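Call for participants: residue and recovery of low-odour surface oils in everyday domestic use

Reference: Grastton Household Trials, strand 103
Location: Porkcombe and surrounding villages, with two fixed sessions at the Dralten building
Duration: 24 weeks
Closing date for expressions of interest: end of January

Grastton Household Trials is recruiting 26 households to take part in a comparative study of finishes applied to indoor wooden furniture. The study looks at how oiled, waxed and lacquered tops change under ordinary wear, and at how well each finish recovers when re-treated by a person with no training. It follows a shorter bench study completed last year, in which the same finishes were tested on loose panels under controlled humidity.

The bench results were consistent but of limited use to householders. Panels in a humidity cabinet are not wiped with a wet dishcloth, left in the sun behind a south-facing window or used for homework. The present strand is meant to supply that part of the record.

What taking part involves

Each household will be allotted one finish by random draw and will not be able to choose. The finish will be applied by study staff to one table already in regular use. The table must be out of use for two full days after application. After that it should be used as normal, including for meals.

Participants will be asked to:

Complete a short log once a week. The log has nine fields and takes a few minutes.

Take gloss readings at three marked points in weeks 1, 12 and 24, using a hand-held meter supplied by the study. Readings should be taken in the morning, before the table has been wiped.

Report spills that stay on the surface for longer than an hour, with the type of liquid and the method of cleaning.

Carry out one re-treatment in week 16, following the printed sheet and without help from staff.

Allow one home visit of up to 90 minutes at the end of the study.

Staff will not comment on cleaning habits, and logs should record what was done even where it departs from the sheet. A missed week should be left blank. Please do not fill it in afterwards from memory.

Gloss and light

Gloss is recorded at 60 degrees on all finishes and also at 85 degrees on matt ones. The meter shields its own aperture, so room lighting has little effect on the figure. Visual grading is another matter. Glare from overhead light can hide fine scratches and make a pale finish look more even than it is, and graders in the bench study disagreed most often on light-coloured tops. Participants are therefore asked to grade by eye twice, once with the ceiling light on and once with daylight from the side only, and to enter both grades.

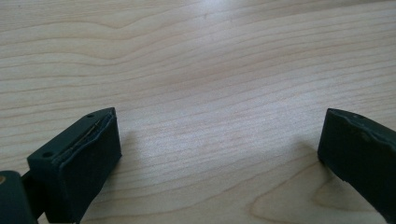

Desta Beyene asked at the information evening whether a table that had been oiled before, years ago and with a product no longer remembered, would have to be stripped back first, and whether that would rule out most of the older furniture in the village. It would not, in most cases. Old oil that has cured fully can be lightly abraded and treated over. Tables with a silicone polish are harder to deal with — new finish tends to draw back from the surface in small craters — and these will be tested with a solvent wipe on an underside edge before a place is confirmed.

Who can apply

Applicants must be aged 18 or over and live within the Porkcombe delivery area. The table put forward must:

Have a top of solid wood or wood veneer. Laminates and painted tops are excluded.

Measure at least 80 cm by 60 cm.

Be used on five or more days in a typical week.

Have no value, sentimental or otherwise, that would make a change in colour a problem. Oils usually darken wood and the change cannot be fully reversed.

Veneered tops are welcome and are under-represented in the existing data. The veneer must be sound, with no lifting at the edges, as preparation includes light sanding.

Households with small children or pets may apply. All finishes are used within their stated safety conditions once cured. Anyone in the household with a known sensitivity to linseed, tung oil, beeswax or solvents should say so on the form, and the household will not be placed in the draw.

Payment and costs

Participants receive £103 on completion, paid by bank transfer after the final visit. Those who withdraw after week 12 receive half. There is no payment for earlier withdrawal, but no charge is made for materials already used. Travel to the two Dralten sessions is refunded against receipts.

If the finish fails badly, the study will strip and refinish the top in a clear product of the household's choice. This offer stays open for three months after the end of the study.

Data

Logs are stored under a household number. Names and addresses are kept separately and deleted once payments are settled. Gloss readings and visual grades will be published in full, without postcodes.

How to apply

Forms are available from the Osman reading room in Porkcombe or by post from the study office. Please include the dimensions of the table, the type of wood if known, and any products used on it in the past two years. Incomplete forms will be returned once for correction.

Selected households will be told by letter. A reserve list will be kept until week 3 — after that, vacant places will not be filled.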